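Wivberg Community Energy Advice
Progress report to the Kamon Fund, second period

1. Status

The project is running to plan on home visits and behind plan on the written guide. Spending is within the agreed budget lines and no transfer between lines is requested.

2. Home visits

The target for the full grant term is 1,000 completed visits. In this period 196 were completed, mostly in the terraces north of the canal and in the two Didis housing blocks. A visit is recorded as complete when the meter has been read, the heating controls have been set with the tenant present and a written summary has been left in the home. Visits where the tenant asked for a second appointment are held over and do not appear in the total.

Take-up in the Didis blocks was lower in the first weeks than forecast. Letters had gone out in one language only. They were reissued in three, and bookings rose in the weeks that followed. We have kept the cost of reprinting within the publicity line.

Average visit length is now around 11 minutes over the allowance in the original work plan. The extra time goes on tariff questions, which advisers were not expected to handle in detail. A short tariff sheet has been drafted and will be carried from December.

3. Common findings

Three matters account for most of the advice given: heating timers left on factory settings, radiators blocked by furniture, and uncertainty over what small appliances cost to run. Tenants tend to overstate the cost of phone charging and to understate that of portable heaters. The summary sheet now gives both as pence per hour at the current unit rate. Advisers also repeat the standard safety message that a heater should be plugged directly into a wall socket.

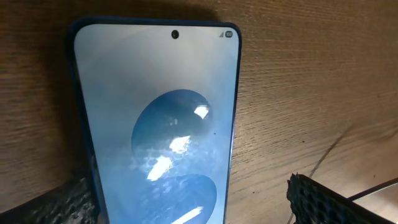
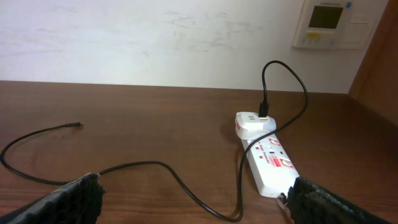

Damp was reported in a minority of homes. Where the cause was a failed extractor fan or a leaking gutter, the matter was passed to the landlord with the tenant's consent. Response times vary a good deal. The private landlords have generally been slower than the housing association, and 8 referrals remain open at the close of the period. These are reviewed monthly.

4. Data and records

Visit records were moved from paper forms to the Ouali case system at the start of the period. Meter readings entered before the change have been checked against the paper originals and a small number of transposed digits corrected. The figures in section 2 are taken from the corrected set. Paper forms will be kept until the final audit and then destroyed under the retention policy.

5. Variance from plan

The printed guide is late. The text is agreed, but the section on prepayment meters had to be rewritten after the supplier changed its top-up arrangements. Layout is in hand and the revised delivery date falls in the next period. The delay has no effect on the visit programme.

6. Next period

Visits will extend to the streets east of the station. One further adviser will complete training and begin supervised visits. The next claim will include the printing invoice and the annual licence for the case system, both at the amounts already approved.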